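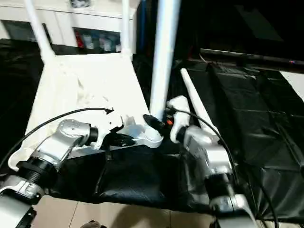
Page last changed: August

Section 2. Putting the white rack back together

If your Skeretti rack has come to you in pieces, or has spent the winter flat in a closet, please don't be put off by how it looks at first. Give yourself a good 20 minutes and somewhere you can leave things lying for a bit.

Before you start
Spread an old cloth over your work surface, a dark one if you have it. White parts show up nicely against it, and the small black ones are the ones to keep in a saucer! Wrinkles in the cloth do no harm.

1. Lay the flat panel down with the bracket end toward you. Gray scuff marks on a panel that has seen some use are only on the surface, and Halina Chmielewska, who wrote the first version of these pages, always left hers alone.

2. Find the rounded hinge knob and turn it until it moves freely. Leave it loose for now, even if your fingers itch to tighten it.

3. Bring the thick pole to the knob and ease its lower end in. It should slide home with a gentle push.

4. Set the gray-white bracket between the panel and the knob so that it makes a crosspiece.

5. Hold the small black part against the edge of the panel with one hand and steady the knob side with the other. Press until it sits flush. This is the fiddly step, so take your time over it.

6. Swing the two tubular legs out, one after the other, and then bring the slender rod across.

7. Now tighten the knob, a little at a time, checking that the pole still stands straight.

CAUTION: Keep fingertips clear of the hinge while the legs are moving. It closes faster than you'd think.

Note: If the bracket won't sit, go back to step 2 and loosen the knob another half turn. Lena Krawczyk at the Sokodham parts desk can send a new bracket (ask for part 211), and she is very patient with people who have lost the small black pieces too.

Hanging the shelves is covered in Section 3.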